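Pludbridge Laundry and Linen Room
Monthly walk-through - October
Done by: Jordan Haslam
Copy to: Hanneke Michiels
Started 7:40 am, Thursday

OK = fine. ATT = needs attention. N/A = didn't apply.

1. Floor and walkways
Main aisle clear - OK
Wet floor signs on hooks - OK
Mats flat, no curled corners - ATT
Mat by washer 2 lifting at the door end. Taped it for now. Tape won't last, needs a new mat.

2. Washers and dryers
Lint screens cleaned, log signed - ATT
Log not signed Mon or Tues. Screens themselves were clean when I pulled them.
Door seals - OK
Clearance behind dryers - OK
Vent hose clamps tight - OK, retightened dryer 3
Emergency stops tested - OK

3. Chemicals
Lids on, labels readable - ATT
One Kelik stain remover bottle, label rubbed off. Relabeled with marker. Please order the printed ones, have asked twice.
Eyewash bottle in date - OK
Gloves stocked - OK, one box of 200 open and a spare on the shelf
Data sheets in binder - OK, Rarkex softener sheet was in upside down, fixed

4. Folding tables
Surface clean, no snags or sharp corners - OK
Baskets not cracked - OK
Baskets off the floor - OK
Finished work kept apart from unsorted - ATT
Folded stuff ok by itself but it's too close to whatever is being laid out next. Want a proper gap between the stack and the piece on the table. Same note as last month.

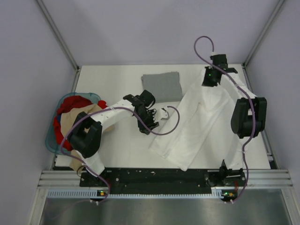
Item 4, folding table. White shirt laid out, gray folded piece next to it, teal basket at left.

Long sleeves are the other thing. Keep them up on the table when you spread a shirt, not hanging over the front. Saw one dragging at the end table on my first pass, it went back in the wash. Also reds stay in the basket till the whites are done and put away - we lost a Le Roux tablecloth that way in the spring and I'm not writing that up again.

5. Carts and lifting
Wheels roll straight - ATT
Cart 5 pulls left. Tagged out, its by the back door. Do not use it, do not take the tag off.
Load under 300 lb per cart - OK
Bags tied, not over the fill line - OK

6. Electrical
Cords off walkways - OK
Outlet covers - OK
No daisy-chained power strips - OK
Panel door clear, 3 ft - ATT
Hangers stacked in front agian. Moved them. 136 hangers, yes I counted, inventory was due anyway.

7. Fire and exits
Extinguisher pin and gauge - OK
Exit sign lit - OK
Back door opens all the way - OK, but see cart 5, keep it over to the side
Sprinkler heads clear - OK
Top shelf is getting close though. Nothing else goes up there.

8. First aid
Kit stocked - ATT
Out of small bandages. Burn gel ok.
Contact list posted - OK, has the new number

To do
Mat, washer 2 - Jordan
Printed labels - Hanneke
Lint log, talk to early shift - Hanneke
Cart 5 wheel - Jordan, part is ordered
Bandages - whoever goes to the store first
Tape line on folding tables for finished stacks - Jordan, before next walk-through

Finished 8:25. Ran out of time for the storage closet, will do it seperately and add a page.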